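One Bag, One Very Fat Book

I travel with one backpack and I always take too many books. For the February trip I swore I'd change. I'd bring a single book, a serious one, the kind that lasts. So I picked my Zhuangzi, the navy hardcover I bought back when I was taking Chinese lessons with Lok-yiu Peng and thought I'd be reading the classics by spring. (Reader, I was on chapter two by spring.)

I still love it, though. The gold lettering on the spine is a bit worn and it looks very grand on a shelf next to my mysteries.
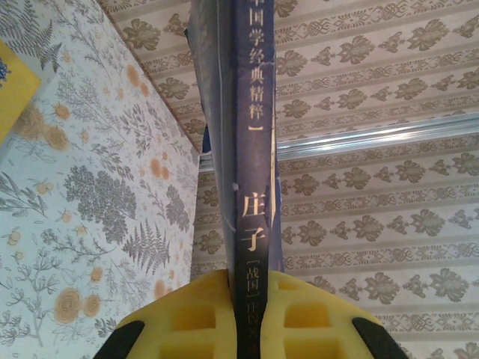 Should a big hardcover go in the bag first or last? First, up against your back, with the spine down so the pages aren't carrying all the weight.

I learned that the dumb way, on a train to Kakska, with a cookbook shoved in on top of everything. It slid around for 5 hours and came out with a corner like a dog's ear. So now I lay the bag down flat, front side up, unzip the main part all the way, and get the book in before a single sock goes near it. The pink backpack is good for this. It's got those clear windows on the front pocket, so I can find my pens without digging, and the little loop on top is great for hanging it on a door.

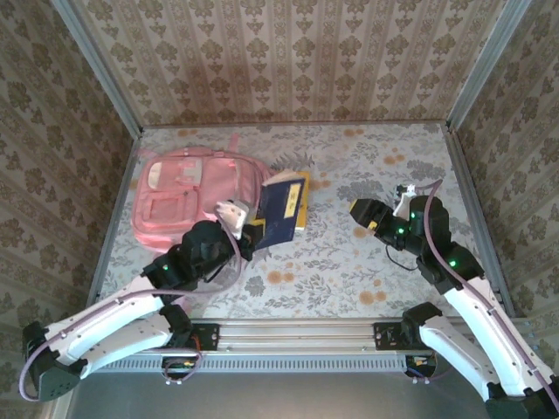
Jacqueline Collet wrote in after my last packing post to say that she wraps every hardcover in a pillowcase, and that I'm a barbarian for letting mine rub against a zipper. Fair! I tried the pillowcase. It does keep the cover nice, and then you have a pillowcase when you get there, so I may be converted.

What I won't do is leave the book home and read on my phone. I've tried it and I last up to 17 minutes before I'm checking the weather in places I don't even live. A paper book keeps me sitting still, and a cover I like looking at helps — 庄子 in dark characters on that yellow label, a faint bit of light blue drawing down below. I set it out beside the bag the night before so I can't pretend I forgot it.

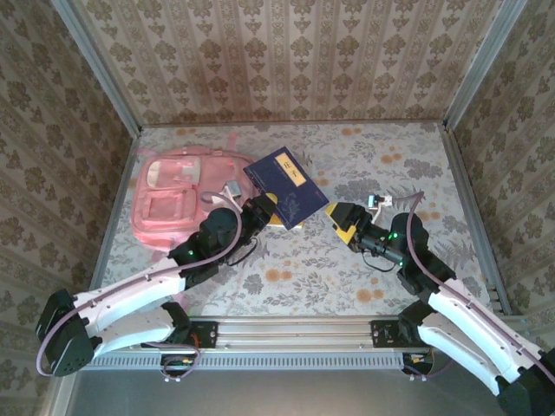
Then come the clothes, rolled, packed around the book so it can't tip. Sweater on the outside, because it's soft and it bulges anyway. Chargers go in the front pocket. Snacks go on top, always, since I will be into them before we've left the station.

One more thing I do now is check the pages before a book goes anywhere. Stand it up, look at the long edge opposite the spine, and see if anything is bunched or bent near the top. A thick book hides a folded page really well, and a week of being squashed will press that fold in for good. 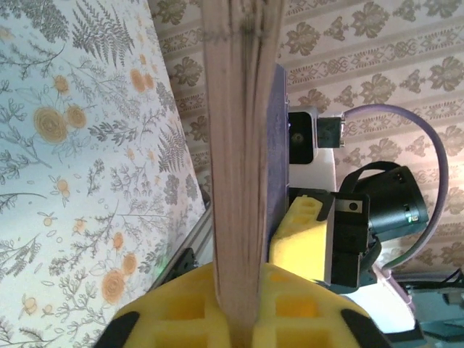 If I do find a fold, I open to it, smooth it with the back of a spoon, and leave the book under something heavy overnight. My grandmother's iron skillet has been doing that job for years. Then it's into the bag, zipper up, and off to Drunusau with my one single book. Okay, two. There's a very skinny mystery in the side pocket.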